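Fondodberg Guest House — Room and Linen Manual
January
By Decha Phetsri

Section 2. Folding and stacking dark clothing

Use this section for guest laundry returned to the room: T-shirts, leggings, thin sweaters and other dark knits. Shirts that need a hanger are covered under pressing.

1. Clear the bed and pull the cover flat. Fold on the bed, not on the luggage rack.

2. Take one piece at a time from the bag. Knits come out of the dryer twisted, and a long piece can roll up on itself like a rope. Hold it at both ends and let it hang until you can see which way the twist runs.

3. Turn the lower end against the twist. Keep the upper end still. Do not snap or jerk the fabric.
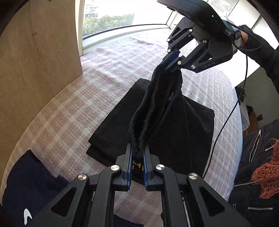 4. Lay the piece face down and smooth it from the middle out to the sides. Check for anything printed. Prints go on the inside of the fold, and they must never be ironed directly.

5. Fold the sides in, then fold up from the bottom. Run your hand along the last fold to set the crease.

6. Place the piece on the stack with the crease facing you. Tuck in loose flaps before adding the next one.

Note: Black and navy look the same under the bedside lamp. Sort them by the window or with the ceiling light on.

Note: A stack can hold up to 60 liters' worth of the blue Usside bag — one full bag. Start a second stack if the first one leans.

Caution: Do not pull on cuffs, straps or waistbands to get a twist out. Thin knits stretch and will not go back.

Caution: Keep light towels off dark stacks. Lint shows, and the piece has to be brushed again.

7. Move the finished stack to the shelf with both hands underneath. Leave the laundry slip on top and write the room number on it.

For delicate items, see Section 3.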